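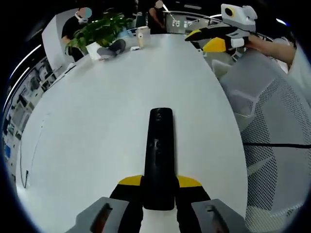
*Last changed: 6th July by the thread starter (second picture added)*

**Gratari Forum › Shared rooms › Furniture and surfaces**

**Oval white table, which plants and which cleaning?** (892 views)

---

**tablekeeper_h**

Good evening to all. In our shared room in Helness we have a large white oval table, model Okent, bought in February from the Gavrilă shop. I have two questions and I would be thankful for advice.

First question is the surface. When the light comes over it the top shines very much, especially near the rim, and I am afraid to use a wrong product and to make it dull. Until now I wipe it with a damp cloth and then with a dry one.

Second question is the plant at the far end. It has broad leaves and it takes more place every month. I like it there, but one of my colleagues would prefer the table free of all things, also of the box and the soft things which always stay beside the pot. What do you do at your place?

---

**slowvarnish**

For the surface: continue exactly as you do. Damp cloth, dry cloth, finished. We had a white top with the same kind of curved edge and somebody cleaned it with kitchen powder. You could see the circles from the door. The repair was 300 euros and the colour was not quite the same afterwards.

The plant I would put on the floor.

---

**green_at_last**

I do not agree about the floor! A plant with big leaves on a white table makes the whole room more friendly, and people in your room stand and walk near it, so on the floor it will be kicked. The white square pot is also a good choice for this table. Only please put a saucer or a piece of felt under it, I can't see if there is one already. Water under a pot makes a mark that stays.

---

**slowvarnish**

@green_at_last You are repeating my argument for me. Water under the pot is exactly why it should not stand on the table.

---

**tablekeeper_h**

Thank you both. I add another picture, with more of the big windows on the left.
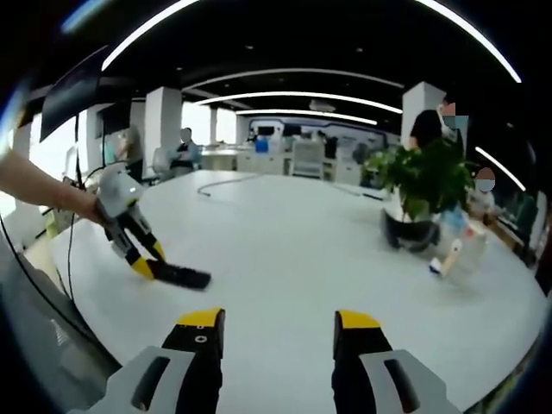
*The Okent table with the windows to the left and a plant behind it*

---

**corner_radius**

I see a black pot here and a white one in your first picture. Do you have two plants? With the black pot the plant is behind the table, and I find this the best solution – you keep the green and the top is free for work.

About the shine: in the second picture the table looks almost matt to me. So I think a large part of what worries you is only the angle of the light, and I would not buy any polish.

---

**green_at_last**

It is pretty also behind, I must admit it. But then I would choose a taller stand, so that the leaves come well over the rim. And remember that children come through this room. A heavy pot is better than a light one.

---

**slowvarnish**

Agreed about the heavy pot. This is the first thing we agree on in this thread.

I would look at the cables too. There is a thin dark one lying in loose loops on the top. On a white table every cable is visible, and if it is pulled over the edge many times a day the edge will get small grey lines. We use 3 clips under our table and they hold well. Choose clips with a screw if the underside allows it, because the glued ones fell down in summer.

---

**corner_radius**

Ours are glued and they did not fall down. It depends on how well you clean the place before. Wipe it with alcohol, wait until it is dry, press for one minute.

---

**tablekeeper_h**

I will try the clips, first the glued ones. The felt I have already ordered. For the plant on the table we could not decide yet, my colleague and I will speak about it again on Thursday. If somebody knows a box with a lid that would fit on a shelf for the small things, please write me the measures.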